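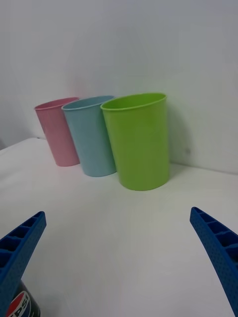

The Case for the Plain Cup

Most households own more plastic cups than they use. They arrive with a picnic set or a birthday, and they stay at the back of the cupboard long after the plates that came with them have been lost. The cup itself is seldom chosen with any care. A glass is held up to the light before it is bought; a plastic cup goes into the trolley because it is there.

This is a pity, as the object is better engineered than its price suggests. Its shape is the result of two requirements that happen to agree. The first is manufacture. A moulded cup has to come off its core cleanly, and a wall with no slope grips the metal as the plastic cools and shrinks. A small angle on the wall, known in the trade as draft, lets the part release. The second is storage. The same angle allows one cup to drop inside another, so that a set of 12 takes up little more room than a tall jug.

The amount of taper is a matter of judgement. With too little, nested cups wedge together and form a partial seal, and anyone who has tried to separate two of them straight from the dishwasher will know the effect. With too much, the base becomes narrow in relation to the rim and the cup is easily knocked over when full. A slope of 2 degrees per side is a reasonable figure for a drinking cup, though we have measured steeper ones that stood perfectly well on a level shelf.

The rim deserves a separate mention. A thin wall left with a bare edge is unpleasant on the lip and flexes when the cup is picked up near the top. Rolling or thickening the edge deals with both faults. It also gives the fingers something to catch when a stack has to be pulled apart. When buying, run a thumb round the whole circumference. A ridge or a sharp point will not wear away with use, and it will be the part that meets the mouth.

Surface finish is usually discussed as a question of taste, but it has practical effects. A fine matte texture hides light scratches and is less slippery in a damp hand. A gloss finish wipes clean faster and shows every mark. Textured interiors are best avoided, because tea and tomato both settle into them. Most makers know this and keep the inside smooth whatever they do to the outside.

Colour is the simplest way to run a set without labels. In a household of four, one colour each cuts the washing up noticeably, provided that the colours are far enough apart to be told at a glance.

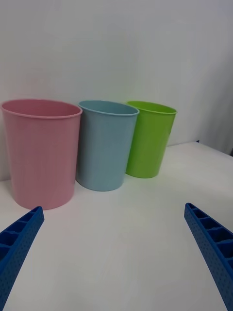
Sets are generally sold in families of colour, and the common error is to pick a family that is too close. Three pastels look pleasant in a shop and are confused by lamplight. A pink, a light blue and a bright lime green make a more workable group, the strong green being hard to mistake for either of its paler neighbours even when the cups stand overlapping in a row. Where a fourth is needed, a dark colour is the sensible addition – navy or brown, say – and a second pale one is not.

For this article we kept two ranges in kitchen use from August until the spring. The Muvholm tumbler is the heavier, with a thick rim and a steep taper. It separates easily and has not warped, but it is bulky in a shallow cupboard. The Rirex is lighter and nests more deeply. It sticks if stacked wet, and one of ours has gone slightly oval after repeated washing on the bottom rack. Neither has stained to any serious degree. Both makers recommend the top rack only, and that advice should be followed.

A third range, from Wibisono, was returned after a fortnight. The moulding point in the centre of the base had been left proud, so that the cups rocked on a flat worktop. This can be checked in the shop in a few seconds by setting the cup down and pressing lightly on opposite sides of the rim.

Storage is where most sets come to grief. Stacks of more than 10 tend to lean, and the weight tightens the lower cups. Two short stacks are better than one tall one. Cups should be dry before nesting, and left upside down on a rack until they are. If a pair has seized, put cold water in the inner cup and stand the outer in warm water for a minute – the plastic will move enough to free them.

Prices at Endbridge market, checked on 18th April, showed very little difference between loose cups and boxed sets. Loose is the better purchase if the colours wanted are in stock, as each one can be tried for rocking before it is paid for.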